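Packing and Storing Household Items in Cardboard Boxes

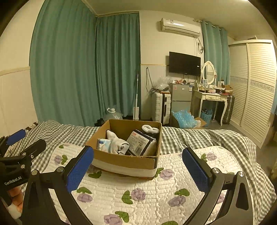 An open box with small packets and soft items, set on a quilted mat.

September
By the Patport Home Care Desk

Cardboard boxes remain the most common form of household storage, and most of the damage reported to our desk can be traced to the box itself. The following guidance applies to closets, spare rooms and dry basements.

Selecting a box

Choose a box that the contents will nearly fill. A half-empty carton collapses when another is placed on top of it. Boxes that have held produce or detergent should not be used for linens, as the odor transfers to fabric within a few weeks. Press each corner firmly with the thumb. If the board gives, recycle the box.

Old tape should be left in place unless it is lifting. Pulling it away removes the top layer of paper and weakens the seam. Apply new tape over it, extending at least 4 inches up each side.

Protecting the work surface

The underside of a used box often carries grit. When packing on a bed, sofa or polished table, put down a washable mat or an old quilt first. Shake it outdoors when the work is finished and wash it separately from bedding.

Arranging the contents

Heavy items belong at the bottom. Packets and cartons that carry printed directions or dates should be placed with the print facing up or outward, so that they can be read without unpacking. Cloths, towels and other soft goods may be used to fill gaps, provided they are clean and completely dry. Residents of the Mekis and Nautiyal buildings, where the storage rooms are below ground, are asked to let laundered items air for a full day before boxing them.

Liquids, batteries and candles should be kept out of mixed boxes. Food of any kind belongs in the kitchen in a sealed container.

Weight and stacking

A medium box in sound condition will hold up to 43 pounds, but a box that must be carried on stairs should be packed well below that figure. Stack no more than four high and leave 6 inches between the stack and any outside wall.

Labeling

Write on two adjacent sides and on the top, using a permanent marker. List the contents by use ("guest bath," "winter bedding") and add the month of packing. Check stored boxes twice a year.

Printed label sheets are available at the Zernik Street office on Monday mornings.

This site uses cookies to remember your preferences. By continuing to browse, you accept our cookie policy.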